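Durance Notes > Opinion > House and Home

Leave the Worktop Alone

For eleven years I have been asked to help people decide what to put in their kitchens, first at a showroom and now on my own. The question I hear most is where everything should be hidden. People want the kettle in a cupboard, the toaster behind a roller door, the bread in a drawer and the washing-up liquid decanted into something brown and then hidden as well. They want a clear worktop, and they are willing to pay a good deal for it.

I think they are mostly wrong, and I have started saying so at the first meeting, before anyone has spent money on drawings.

A kitchen is a workroom. Nobody walks into a joiner's shop and asks why the tools are out. The tools are out so that the joiner can reach them. A kettle that gets used six times a day ought to live where a hand can find it, plugged in, near the tap. Put it in a cupboard and one of two things will happen. Either you will lift it in and out six times a day, or you will leave it out after the first week and the cupboard built for it will fill up with carrier bags.
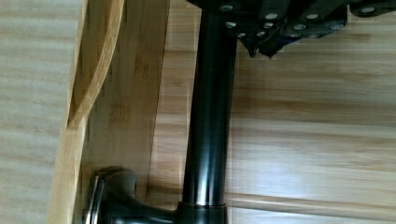
I did a job last year for a couple in a terraced house who had been sold what the catalogue called an appliance garage. It was a tall unit with a lift-up door, and it took up 80 centimetres of a fairly short run of worktop. Inside were a kettle, a toaster and a food mixer. The door had to be up for any of them to be used, because of the steam, so it was up all morning and most of the evening. When it was down, they had lost the best stretch of surface in the room. We took it out. They got their worktop back, the kettle and toaster stayed exactly where they were, and the mixer went under the stairs.

The firm that sold it to them was Surkska, and I don't blame the firm much. It sells what people ask for. What I blame is the way we have been taught to look at kitchens, which is from the doorway, with nobody cooking. Nearly every kitchen in a magazine is shown like that. There will be a bowl of lemons. There may be one good loaf. There is never a wet cloth, and I have yet to see a compost caddy.

My mother cooked for six of us on a length of worktop you could cover with a bath towel. The tea caddy, the salt, the knives and the big frying pan were all in view, and she could reach every one of them without moving her feet. It wasn't a pretty room. She would have liked more space and she said so often. But I never once heard her wish that she could see less of what she owned.

There is a fair argument on the other side. Lamduan Thepsuriya, who taught me most of what I know about fitting out small rooms, is strongly for the cleared surface. Her view is that clutter spreads. Leave out a toaster and by Friday there will be post on top of it, then a phone charger, then somebody's keys. She also points out that a bare worktop takes a few seconds to wipe and a full one never gets wiped properly, and on that she is right. I have lifted enough toasters to know what lives under them.

Where I part from her is on the cure. Post on the worktop is a problem with post. It wants a hook or a shelf in the hall, which will cost you less than 40 pounds and an hour with a drill. Hiding the toaster does nothing for it. The post will land on the bare stone just as happily.

The same goes for cleaning. If you can slide a thing forward with one hand, you can wipe behind it. So buy the lighter one, keep the flex short, and put felt or rubber under anything that drags. I tell people to have more sockets than they think they need, spread along the wall, so that nothing has to share a corner. That makes more difference to how a kitchen feels than any door.
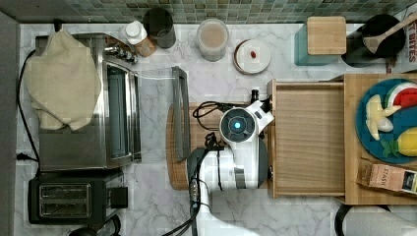 A toaster oven kept out on a marble worktop, with a mosaic tile splashback behind.

Money comes into it too. A good set of internal drawers, pull-out shelves and lift-up doors can cost more than the appliances inside them. I had a quote across my desk in March for a set of fittings in the Studau range, and the client could have bought a new cooker for the same sum. She had a cooker with one working ring. I asked her which she would notice more on a weekday evening, and she bought the cooker.

I do have a rule, though I don't always manage to keep it at home. If you use something every day, it stays out. If you use it every week, it goes in the nearest cupboard, at a height where you needn't kneel. Anything you use less than that can go as far away as you like, and if you can't remember when you last used it, give it to someone. I have given away 2 pasta machines under this rule and both were my own.

What I would not do is let a stranger's idea of tidiness set the rule for you. Some people really are calmer with nothing in view, and if you have lived that way for years and it works, carry on. Most of the people who ask me for it have never lived that way. They have a picture of themselves living that way, and they would like the cupboards to bring it about.

Before you order anything, cook in the room you've got for a fortnight and pay attention to where your hands go. Put a bit of masking tape down wherever you end up chopping, and another wherever the hot pans land. Then show the tape to whoever is doing your drawings, and make them start from there.

Filed under: Kitchens, Storage, Grumbles

More from Opinion
The case for a smaller fridge
Why I stopped recommending open shelves
Amin taps, two years on
Who needs a utility room?
Lighting a north-facing kitchen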